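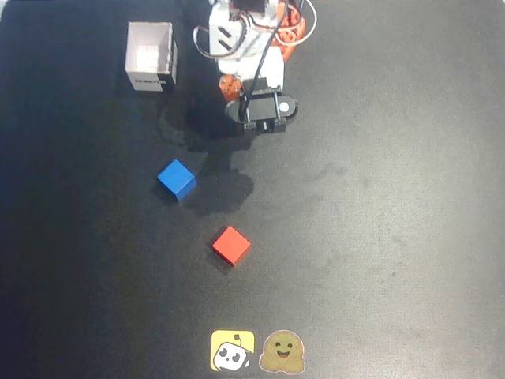

the black top, scuffs are mostly toward the right

Matte black table going gray, do I refinish or just cover it??

lucian_b
25 October 2018
Hi all, long time reader, first time I've had anything worth asking. I painted my big table matte black in September (two coats, foam roller, water-based stuff left over from the hallway) and I loved it for maybe a week. Now it has pale smudges and rubbed spots that won't wipe off. Dish soap did nothing. A magic eraser made one spot SHINY, so now I have gray spots and a shiny spot. My wife says it looks lived in. I say it looks like a chalkboard.

Do I sand it all back and start over, or is this just what matte black does and I should give up and throw a cloth on it?

shahlaj
Oh no, you met the magic eraser. It's basically very fine sandpaper so yeah, that spot is burnished now and it'll stay that way until you recoat. I did the same thing to a bookcase.

Did you put any topcoat on? Wall paint on a table is going to mark if you so much as look at it. It's made to hang there on a wall.

lucian_b
No topcoat. The can said "scrubbable" so I figured I was covered, lol.

oluf_h
Scrubbable for a wall. Shahla has it right. Scuff it with 220, wipe it down, two coats of a flat water-based poly, and let it sit before you put anything heavy on it. I mean really sit, a couple of weeks. People put the lamp back the next morning and then wonder why there's a ring.

houshangB
Going to disagree with Oluf here. Flat poly over black goes milky if you lay it on even a little thick, and on a big horizontal top you WILL lay it on thick somewhere. I've ruined two tops that way. Hardwax oil on bare wood, or leave it alone. I used the dark one from Korarari on my own desk and when it gets a scratch I rub a bit more on with a sock and go eat lunch.

oluf_h
He'd have to strip it to bare wood for that, Houshang. That's a whole weekend and a lot of dust. And milky poly is almost always a can that didn't get stirred, the flattening stuff sinks to the bottom.

houshangB
I stirred the can.

oluf_h
Ok, ok.

jamshid_m
Can I speak up for the lazy option? I've covered my work table for years. Mine's upholstery fabric, a gray one with a bit of texture, stretched over and stapled underneath. It was an end of roll from Bakhtiari, 40 bucks, and there was enough left over to do a stool too.
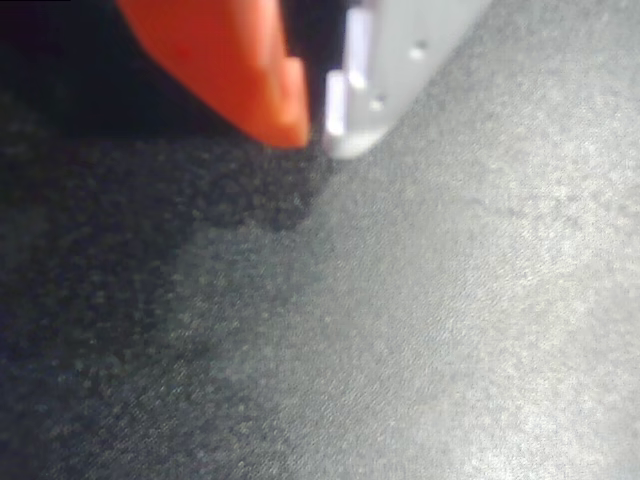 What I'd say about fabric is get something with a tight weave and go mid gray if you can stand it. Black shows every bit of lint and cream shows coffee. Mine gets the vacuum with the brush thing on it, and if I spill I blot and hope. The one real downside is writing, you need a clipboard or your pen goes right through the paper. Small screws also love to hide in it.

shahlaj
Ooh, what about dinner though? Lucian, is this a table you eat at?

lucian_b
Nope, it's just for projects and paying bills. We eat in the kitchen.

I kind of like the fabric idea! But if I staple into it, that's sort of the end of the table as a table, isn't it?

jamshid_m
Nah, staples go in the underside. Or cut a thin board to size and wrap that, then lift it off whenever you want the black back. Mine came out 81 inches long so I had to get a friend to help me pull it even.

houshangB
Wrapped board is a good idea. Still say oil.

grerkau_girl
Has anybody tried the Turis wax over paint? I have the same problem on a nightstand. It's supposed to stay flat but every review I find has it on white.

oluf_h
Tried it on dark green once. It darkened the color nicely and then every fingerprint showed. Do the back edge first and see if you can live with it.

lucian_b
Ok, plan for now is the wrapped board, and I'll do Oluf's poly underneath when it's warm enough to open the windows. Does 220 mean by hand or can I use the orbital sander? I only have the one sander and it's kind of aggressive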